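Section 4. Checking the simulated camera views

Before you run any planner in Melutau, make sure the perception node is getting images from the simulated cameras and that the apartment scene has loaded with its textures. Do this once after each install and again whenever you change the scene file.

You need Melutau running in simulation mode and the Amato viewer open on the same machine. If the viewer is not installed, go back to Section 2.

Examples of views from the apartment scene, with parts of the robot in view:

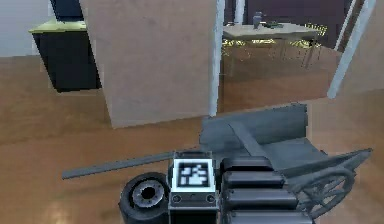
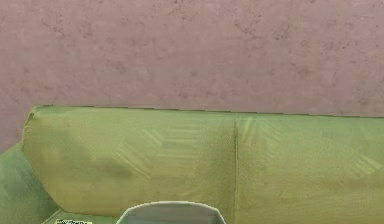
4.1 Start the camera streams

1. Open the Stodoteck launcher and select the Simulation tab.

2. Choose the apartment scene from the list and click Load. Wait until the status line changes to Ready. The first load takes longer because the textures are being unpacked.

3. Click Start Cameras. The viewer opens one panel for each stream set in the scene file.

4. In each panel, check that the picture is sharp and that walls and floors show a surface pattern. A flat, single-color wall may be correct, but if every surface in a panel is flat, the texture folder was not found. See 4.5.

5. Leave the panels open. The remaining steps use them.

Note: The viewer shows the image exactly as the perception node receives it. Changing the brightness in your desktop settings has no effect on detection.

4.2 Confirm marker detection

The housing on the arm carries a square black-and-white marker. Melutau uses it to compare the arm pose reported by the joint encoders with the pose seen by the camera.

1. In the viewer, turn on Overlays, then Markers.

2. Move the arm to the preset named look_down. Use the preset button and not the joint sliders for this check.

3. Look for a colored outline on the marker. The marker ID and a confidence value appear next to it.

4. Hold the arm still and let the node collect 200 samples. The counter is at the bottom of the panel.

5. Read the Pose Error field. It should be 2 mm or less. If it is higher, repeat the check once before changing anything.

6. Click Save Baseline. The file is written to the project folder with the scene name in front.

Caution: Do not save a baseline while the arm is moving. The node accepts the samples without a warning, and every later comparison will be wrong by the same amount. To undo a bad baseline, delete the file and start again at step 2.

4.3 Set the self mask

Parts of the robot often show up in its own camera image. Without a mask, the depth filter treats them as obstacles and the planner will refuse to move, or will take a long way around something that is not there.

1. Open Perception, then Self Mask.

2. Set Source to Robot Model. The Manual setting is kept for old projects and should not be used in new ones.

3. Set Padding to 11 pixels. This is enough for the supplied gripper. A custom tool may need more.

4. Turn on Overlays, then Mask. The robot parts in each panel are now shaded.

5. Move the gripper through its full range, slowly, and watch the edge of the shading. It should follow the outline of the fingers and cover them completely.

6. If a part of the robot stays unshaded, check that the part is listed in the model file. Wheels and cover plates are the ones most often left out of converted models.

7. Click Apply.

Note: The mask is worked out again for each image. On slower machines you may see it trail behind the arm by a short distance. Lower the arm speed during the check so that you can tell lag from a wrong mask.

4.4 Test the planner in both kinds of view

Close views of soft furniture and wide views across a room load the depth filter in different ways. Run the test in one of each.

1. Drive the robot to a place where the camera looks across the floor. Click Plan Test. The planner draws a path in green if it found one and in red if it did not.

2. Turn on Overlays, then Obstacles. Check that walls and posts are marked as solid.

3. Check the glass. Glass panels are transparent in the camera image, and the filter reads the room behind them as open space unless the panel is tagged. In the scene editor, select the panel and set Collision to On.

4. Drive the robot up to the sofa and run Plan Test again. The whole sofa should be marked as solid, including the cushions.

5. If holes appear in the cushion surface, raise Minimum Cluster to 600 points and run the test again.

6. Save the settings with File, then Save Profile.

Caution: Settings saved in simulation mode are not copied to a physical robot. Do not copy the profile by hand. Real depth sensors are noisier, and the cluster value in step 5 will hide small objects. Use the Grunitz export tool described in Section 7.

4.5 If something goes wrong

Panel is black
The camera stream did not start. Click Stop Cameras, wait for the status line to clear, and click Start Cameras. If the panel is still black, update the graphics driver.

All surfaces are one flat color
The texture path is wrong. Open Settings, then Paths, and select the folder that contains the scene file. Reload the scene.

Marker outline flickers
The marker is too close to the edge of the image, or part of it is hidden. Return the arm to look_down. If the flicker goes on, raise the render quality by one level.

Planner reports Start State In Collision
The self mask is off or too small. Repeat 4.3 and check the Padding value first.

Plan passes through glass
The panel has no collision tag. See 4.4, step 3.

Viewer closes when overlays are turned on
Known problem in viewers older than the September release. Install the current one.

Section last revised July 24, 2021. Continue with Section 5, Recording and Replaying a Run.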